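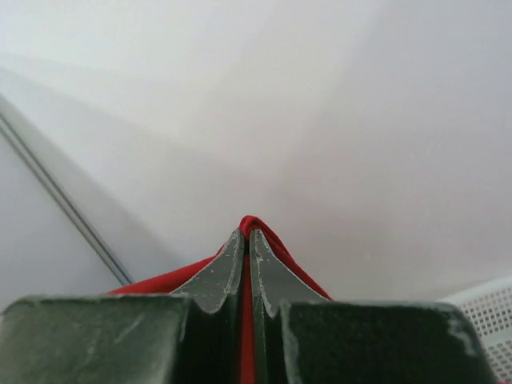
Red cloth, lifted to a peak over a pale surface.

The Pleasure of a Folded Cloth

My grandmother ironed her dish towels, and for years I thought this was the saddest thing a person could do with a Sunday evening. Then I moved into a place on Prosdale Street with two kitchen drawers, one of which sticks, and I began to see her point.

Adaeze Wike has folded linens for a living since she was nineteen, and she let me spend a morning at her long table in the back of Jindby, the little shop she runs with her cousin Folasade Omoregie. She starts every cloth the same way - a pinch in the middle, a lift, a small shake - and lets the sides fall where they like before she lays it down again and goes looking for the corners.

"People grab the corners first and then they fight it," she told me, smoothing a napkin with the side of her hand. "Let it hang a second. It wants to be flat."

Mine did not want to be flat, at least for the first dozen or so, but she was very kind about it and put the kettle on. I went home with three red napkins and cleared out the drawer that sticks.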